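3.2 Keeping the steamer cell in working order

Most of what we know about this cell came from looking after it day to day. Lovisa Fagerlund and I took turns for six weeks, and by July we had a short routine that we both more or less stuck to. It starts with the fingers. I wipe the tips, open and close each gripper 4 times from the laptop, and listen — a dry pivot has a faint click that you learn to hate. Then I check the hex screws on the linkages, which work loose sooner than I'd have guessed.

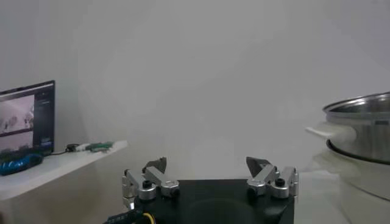
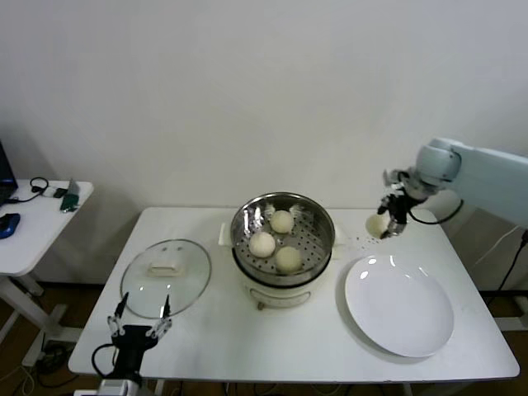 Figure 4. The steamer cell, from the wrist and from above the table.

Cable slack was our biggest headache. On the first version, which we called Wustlow, the cables were tied down too tightly and the wrist tugged at them whenever the arm reached over for the plate. We now leave a generous loop, like the one beside the gripper on the lid side, and I move each wrist through its full range by hand before switching anything on. Crumbs need watching too. A few have ended up on the table by the plate here, and I brush them away before the next run so they don't get pressed into the fingertips. Mingxuan Jiang wanted a proper service after every 1,000 grasps, and we kept to that (well, nearly). It means taking both fingers off, cleaning the pivots and running the zeroing script again. I'd allow a whole morning for it the first time.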